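Speaker notes: "One Plate, One Cup"
Nendlow Kitchen Evenings, 8/9/18
Slides and notes as delivered, more or less

SLIDE 1. Title
Wait for the chairs to stop scraping. Say good evening. Thank Tullen for the hall and the biscuits. Do not mention the last talk, which overran.

SLIDE 2. Where I started
I used to own a cupboard that had to be opened with one hand flat against the contents. Two adults in the house, crockery for a rugby club. Some of it was wedding presents and some of it had come with the flat, and I had dusted the gravy boat more often than I had poured from it.

Ask for a show of hands: who owns a gravy boat? Who has used it since October? (Pause. Enjoy this.)

SLIDE 3. The sum
Read the numbers slowly, people like to write them down.
544 pieces in the kitchen when I emptied it on to the floor. That includes lids. It includes lids belonging to nothing.
150 left by the end of the month.
397 went to the Szilágyi shop on the corner, which took them very politely and then moved its bell so it could hear me coming.
Someone will do the subtraction and find three missing. Those were dropped. Move on.

SLIDE 4. The everyday set
The rule is dull and it works. Each person gets a plate and a cup that are theirs, and these live by the sink. Everything else goes on the high shelf and has to be asked for. If your plate is dirty, you wash your plate. My household regarded this as tyranny for a fortnight, then stopped noticing, as households do with tyranny.

Plate: flat enough for toast, with enough of a rim to keep the beans in. Plain. Patterned plates were how I got into this.
Cup: plastic is fine. I know. There is a lady at Sitell's crockery stall who will not speak to me over it, but I have carpets.

SLIDE 5. Clear the top first
Before you put anything away, get the work surface bare. People skip this and start rearranging the drawers, and by teatime they have a tidy drawer and nowhere to butter bread. Wipe it, then put back only what you are going to use at the next meal. Leave the picture up while they look. Resist the urge to talk.
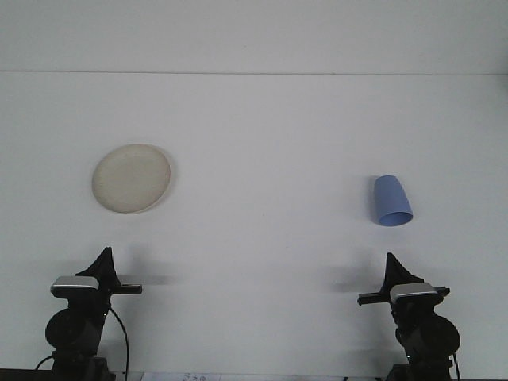

Slide 5: cream plate, blue cup on its side.

If asked about the cup: stand it up, or turn it over on the rack. Lying down is how cups get to the floor. Ours has been there often enough to know the way.

SLIDE 6. Objections
"What about guests?" High shelf. They are guests, they can wait while I fetch the steps.
"What about Christmas?" See guests.
"My mother gave me that jug." Keep the jug. I kept a jug. Put flowers in it and stop calling it kitchenware.
"Isn't it a bit bleak?" Slightly, for the first week. Then you find you can see the tiles, and have opinions about the tiles, and that is a different talk and a good deal more expensive.

SLIDE 7. Homework
Empty one cupboard. Just the one, and not at nine at night. Handout is 2000 words and I cut it twice, so please take one, there is a whole box under the tea table and I am not carrying it home.

Questions until the urn boils.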